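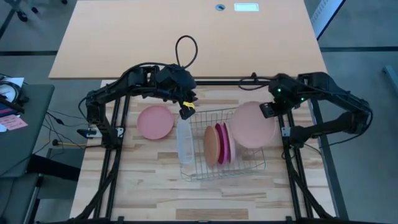 Le plateau en bois clair, avec le bureau derrière.

22/07/2021, cahier batteries

Repris les deux Akutix à décharge lente reçues en April, pardon, en avril. L'étiquette annonce 72 Ah. Je n'y crois toujours pas. Décharge à courant constant, arrêt à 10,5 V, température du local pas relevée (oubli, à refaire).

N° 1 : 46 Ah
N° 2 : 39 Ah

Xiaoqing Zheng objecte qu'elles sont restées des semaines en stock avant d'arriver chez nous et qu'il faut les cycler avant de juger. Admettons. Mais une batterie vendue pour caravane passe l'hiver au fond d'un garage, donc l'argument me gêne un peu. Trois cycles complets quand même, chargeur Rodis, puis on remesure.

Le chargeur, justement. Il passe au vert bien trop tôt à mon goût. Sa tension de fin de charge n'est écrite nulle part dans la notice. Mettre un voltmètre dessus avant d'accuser les batteries. Si c'est lui, les deux chiffres ci-dessus ne valent rien.

Densité de l'électrolyte : je n'avais pas le bon pèse-acide, celui de Zübeyde Işık donne 1,069 sur un des éléments de la n° 2. Valeur absurde pour une batterie censée être chargée, ou alors l'élément est mort. Lecture faite une seule fois, par moi, sans lunettes. À refaire à deux.

Le revendeur de Billotdale répond par mail que la capacité est « nominale ». Merci bien. Demandé à quel régime, C20 ou C100, pas de réponse.

À faire :
- tension de fin de charge du Rodis
- relire la densité, les six éléments
- resserrer la cosse moins de la n° 2, elle tourne à la main
- ne pas commander les Yurt avant d'avoir compris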